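# Enex Hand-Held Gripper, Textile Configuration

Order code 609-T. Supplied by Katosa. Lead time confirmed at quotation.

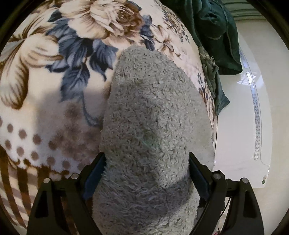 The 609-T is a two-finger hand-held gripper for recording grasping demonstrations on laundry and other soft goods. The operator carries the tool through the task, and the recorded motion is used later to train an arm fitted with the same fingers. Textile work makes different demands on the jaws than boxed goods do. A looped-pile sock pressed against plush fleece presents two soft surfaces in contact, and the jaws must close on the one without gathering up the other. The dark blue pads line the inner faces and carry the grip; the black fingers behind them have triangular cutouts. Pads are a wear part and should be budgeted as such.

## What is in the base kit

- Gripper body with two linkage-driven fingers, pads fitted
- Wide-angle camera and mount
- Cable set
- 2 spare pad pairs
- Hex key for the finger bolts
- Printed calibration target

A recording computer is not included. Any laptop that meets the Teshome software requirements can be used, and the current requirements are sent with the quotation.

## Selecting a quantity

Most buyers order too few pads and too many grippers. One gripper per operator on shift is enough, plus a single spare for the site. For a site running 11 operators, order 12 grippers and one Rolness charging cabinet, which has 22 bays. The remaining bays are used for battery packs.

Pads wear faster on terry, sherpa and other looped fabrics than on flat cotton. Inspect them at the start of each shift. Replace a pair when the surface is glazed or when an edge has lifted. Do not replace one pad only — uneven thickness shifts the closing point and the recordings will not match earlier ones.

## Items often left out of the budget

**Sample textiles.** A training set made from new, flat-folded stock transfers poorly to real loads. Plan for used garments, mixed piles, worn edges and bulky blankets. Allow for storage and for washing between sessions.

**Operator time.** A new operator needs two supervised sessions before the recordings are usable. These hours should be charged to the project and not to the equipment line.

**Arm adapter.** The flange adapter is ordered separately and depends on the arm. State the arm model when requesting a quotation. If the arm has not been chosen, order the grippers first and the adapter later.

**Recalibration.** Required after any bolt is loosened and after a drop onto a hard floor. The procedure can be done on site with the target supplied.

## Limits of use

The 609-T is not sealed. It must not be used on dripping textiles or inside a running appliance. Loose threads can enter the linkage and should be removed with tweezers, with the tool switched off. Keep the cables clear of the closing path.

## Ordering

Quotations are prepared by Kalkidan Yilma at Katosa. Please state the number of operators per shift, the main fabric types and the arm model if known. Orders for delivery before the end of the year should be placed by November. Pads and cable sets ship from stock.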